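Prultwood Daso Two-Arm Kitchen Assistant

Shared kitchens, staff canteens, serviced offices

The Daso is a two-arm assistant for workplace kitchens. It clears and resets counters, puts cups and plates back where they belong, and lays out boards and containers ahead of the lunch shift. It is meant to work in rooms where people are also working, at the pace of those people, and to stop when they get in its way.

It is sold with the Cuta planning software, which holds a simulated copy of your kitchen. Tasks are built and tested in Cuta first, then sent to the machine on site. Your staff can change a routine in Cuta without calling us.

What it takes over

Most of our customers give the Daso the small resets that break up a working day: the counter after the morning coffee rush, the cups left by the sink at 3 p.m., the setting out before a meeting. Kitchen staff keep the cooking, the ordering, the deliveries and anything to do with knives or hot pans. The Daso does not handle either.

At Echeverría, a design office with its own kitchen, the two kitchen employees used to stop food prep several times each morning to clear the counter. They now do one check before lunch and one before they leave. Their hours stayed the same. The time went into preparing more of the food in-house, and one of them has taken on the Cuta routines as part of her job, with a change of grade.

"The first month was slower than before," says Josée Sawatzky, office manager at Echeverría. "We had to agree where things live. Before that, everybody had their own idea about the plates. I would tell anyone buying one to have that conversation early."
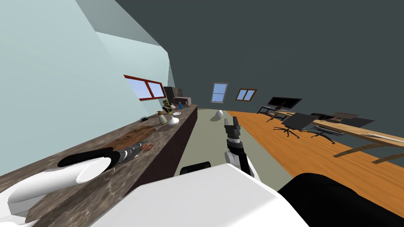 Planning in Cuta starts with the layout, and most of the work is done before the machine leaves our warehouse. You send us measurements and a list of what is normally kept out, and we build the room. It should include whatever sits next to the kitchen as well. In an open-plan room like this one, with the desk and the wheeled office chairs across from the counter, the floor between the two is where you will want to think about who walks through and when. Chairs get pushed back, so we suggest marking a wider strip than you think you need. On the counter, each object is given a home position and a grip. A flat cutting board is handled differently from a narrow-necked bottle, and a round vase differently again. Items you do not want touched can be locked in the plan.

Once the room is built, you can run a routine as often as you like and move things around between runs. Let the people who use the kitchen do this. They know which end of the counter fills up first.

Working alongside it

The Daso slows when a person comes within reach and stops on contact. Either arm can be pushed aside by hand. A stop button is fitted on the body, and a second one is supplied for the wall. Restarting takes a deliberate press – it will not start again by itself.

We include a half-day session for everyone who uses the room, including office staff who only come in for coffee. A longer session covers Cuta and is meant for one or two people who will look after the routines. Pick someone who wants to do it, and give them paid time for it.

The machine keeps a log of completed tasks and stops. It does not record who was in the room. We recommend telling staff this in writing before installation.

Specifications

Arms: 2, each with a gripper
Counter height: adjustable, set at installation
Clear floor width needed: 900 mm
Power: standard wall outlet
Planning software: Cuta, one site license included
Emergency stops: one on body, one wall-mounted

Spare parts

Finger pads wear and should be looked at monthly. They can be changed by the customer with the tool supplied. Joint covers wipe clean with a damp cloth and mild soap. Do not spray cleaner directly on the joints.

Pricing

Lease, per month: $1,677
Extended service plan, per year: $3,465

The lease includes delivery, room planning, both training sessions and software updates. Installations booked before the end of January include one free layout revision, which can be used at any time during the lease.

To request a room plan, send your floor measurements and a short list of daily kitchen tasks to the Prultwood sales desk.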